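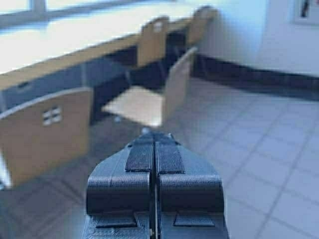 October, study room, seating for the long table. Continuing the layout notes Olga Iturra started last week. Requirement from Povholm is that every chair can be pushed in and pulled out without touching the window wall. The chairs on this job are all one pattern, light tan wood with the two-by-two group of square holes in the back, so a single clearance figure covers the set. Working distance from table edge to wall side is still Olga's tape reading, not yet rechecked.

Pulled out for sitting, the chair needs 40 cm behind the table edge before knees clear. Fidel Gaete gets less, but he sits sideways.
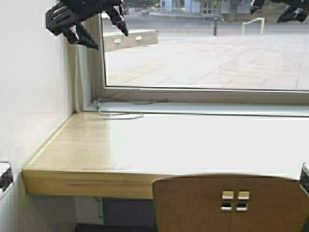

Sill to stay free at all times (Povholm, item 308 on the snag list). Window-side chairs therefore go in square to the table, back parallel to the edge. Angled parking saves nothing and the rear legs end up in the walkway.

Glides: the Reisinger felt pads are too thick, the chair rocks on this floor. Trying the thin Plultetti ones on two chairs first — leave the rest alone until we know if they stay on. 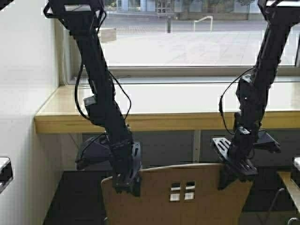 Lift or drag is still open. Dragging by the back is quicker but marks the floor finish. Lifting needs both hands and a clear step to the rear. Fidel prefers lifting for all moves over one chair width. Agreed for now, to be written into the Brikwood room sheet.

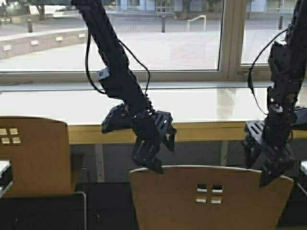
Spacing along the window side comes next. Olga wants equal gaps between backs, I want equal gaps between seats. With rounded tops like these the gap reads wider at the top than lower down, so measuring at the top edge is no use. Take it at the widest point of the back and note the height used.

Open: recheck wall distance, order glides (Plultetti ref. 3735), ask Povholm if the table can shift.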